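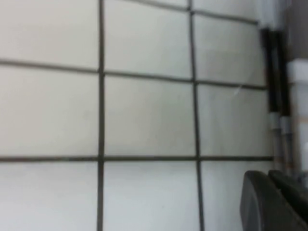 Notice to Residents of the Former Baths, Plavcombe

The Trustees of the Warbridge Bequest write to inform residents of the outcome of the inquiry into the bell.

The terms of the Bequest are well known. Mrs Jatoi left the building to the town on condition that a bell be rung each evening for as long as any person who had learned to swim there remained alive. A fee of 2 pounds a week was set aside for the ringer. The Trustees have honoured this condition for 90 years and have kept a register of swimmers for the purpose.

In March the last name in the register was struck out. The ringer, Mr Eliseo Tlapale, was thanked in writing and asked to return his key. He returned it. The bell was nevertheless heard that evening at the usual hour, and on every evening after it.

The Trustees appointed Ms Bergþóra Lykkegaard to look into the matter. She changed the lock on the tower, and then removed the rope. Her report, which runs to 30 pages, states that she sat beneath the bell with a lamp and a flask and saw it move. She offers no view as to the cause. She does recommend that the register be examined again.

This was done by Mr Gangadharan Ramasamy, who found that one page had been stuck to the next, it is thought by jam. When the two were parted a further entry was found, in a child's hand, with no date of birth and no surname. It reads: Humaira, one width, nearly.

Letters were sent to 500 households. A reply came from Mrs Humaira Warraich, who left Plavcombe as a girl and now lives by the sea with her son. She confirmed that the entry was hers. She wished it noted that she had put a foot down before the rail, and that she did not feel entitled to the bell. She had never mentioned this to the instructor – he had been so pleased.

The Trustees considered her letter at length. Mr Hammad Cheema was of the opinion that a width is a width. Ms Lykkegaard observed that the bell appeared to have taken a position already. It was resolved that the entry should stand.

Mr Tlapale has been given back his key and the rope has been replaced. He reports that on his first evening he climbed the stairs, took hold, and felt it pull very slightly ahead of him. The Trustees have asked him to keep time with it as best he can.

Mrs Warraich has been invited to visit. She has asked whether the water was always so cold, and whether she might bring a towel.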